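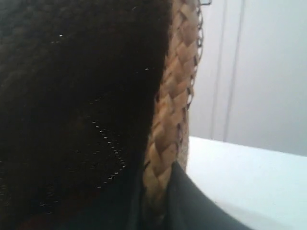 Grolunlow is a home-built robot arm for sorting and folding soft goods, developed by Gaurav Mittal and Seema Pant and later worked on by a loose group of hobbyists at the Joshi shared workshop. It is best known among amateur builders for handling the sort of things most small arms do badly: knitted hats, scarves, cloth bags, belts and other floppy items with trim, loops and linings. The plans, parts list and control code are free to copy, and the design has been rebuilt many times in spare rooms and garages.

Name

The name comes from a misheard line in a children's song that Pant's family used to sing. It was first written in marker on the lid of the parts box and stuck. Early drawings call the machine simply "the arm," and the control program is named Jondik, after a cat.

History

Mittal began the project as a way to sort a large box of second-hand clothing and accessories his family had agreed to pass on. His first machine had two joints and a suction cup, and could lift a paper envelope but almost nothing made of cloth. Pant, who had sewn costumes for a local theater, suggested that he stop trying to lift fabric by its flat middle and go looking for its edges. A hem, a braid or a seam is thicker and stiffer than the cloth beside it, and a simple pinching gripper can hold on to it surprisingly well!

The second version was built around that idea. It moved to the Joshi workshop in October, when the kitchen table it had been bolted to was needed again. There it gained a proper base plate, cut by Omprakash Vishwakarma from scrap steel, and a new forearm that did not sag at full stretch. The first complete set of plans was posted on 12/01/2019.

Vandana Pal rewrote most of Jondik over the following winter. Her version is the one nearly all builders use now. It replaced a long list of fixed positions with a slow, patient search: the arm creeps toward the item, looks, moves a little, and looks again. It is a lovely thing to watch, a bit like a bird deciding about a crumb.

Design

The arm has six joints driven by hobby servos, with a heavier motor at the shoulder. Its links are printed in plastic and stiffened with aluminum strip. The whole machine weighs less than a sewing machine and can be clamped to most tables. It lifts up to 15 ounces at full reach, which covers nearly every hat and small bag that builders have tried.

The gripper has two fingers faced with strips of rubber cut from bicycle tube. One finger is fixed and the other closes on a spring, so that a hard command from the motor still ends in a gentle squeeze. Ramesh Lodhi added the spring after an early test flattened the brim of a straw sun hat belonging to his aunt. The hat recovered after steaming, and the spring has been part of the plans ever since.

A small camera sits at the wrist and looks out past the fingers. Mounting it there gives a very close view of fibers, stitches and plaits during the last stage of an approach, when a camera on a stand would mostly see the back of the gripper. The price is that the item soon fills the view. Dark wool and felt are the hardest subjects, as they give the program very little shape to work with. Pale lint on black cloth can also fool it, and a row of bright specks is sometimes followed as though it were a line of stitching.

Edge finding

Jondik looks for borders between areas of different texture and brightness. A plaited straw band against black cloth is close to ideal, with strong contrast and a repeating pattern that stays easy to recognize as the camera moves. Smooth satin linings are more troublesome. They shine at the fold and move when touched, and the program may take a highlight for the real edge.

The builder teaches the arm new trims by moving the wrist by hand along an example and pressing a foot switch at each good gripping point. The standard set that comes with the plans contains 107 of these examples, most of them recorded by Pal and Pant from their own closets. Many builders add their own, and swapping sets is a happy part of the hobby.

Building one

Most of the work is ordinary bench work: printing, drilling, tapping and a good deal of cable tidying. Vishwakarma's notes give 18 hours for the mechanical build, not counting print time. Beginners are advised to finish the shoulder and test it alone before adding the forearm. The wrist cable should be left with a generous loop, as a tight one pulls the camera out of line when the last joint turns.

A plain white tabletop is the usual work surface. It helps the program separate the item from everything else, and builders without one often use a sheet of painted board.

Variants

The Vonari is a shorter version designed by Lodhi for narrow desks. It drops one joint and uses lighter servos throughout. It cannot turn a bag over, but it is quick, quiet and very good with scarves. A two-armed build, with one gripper holding while the other smooths, has been shown working at the Joshi workshop, though its plans are unfinished.

See also

Hobby servo
Gripper
Wrist-mounted camera
Straw plaiting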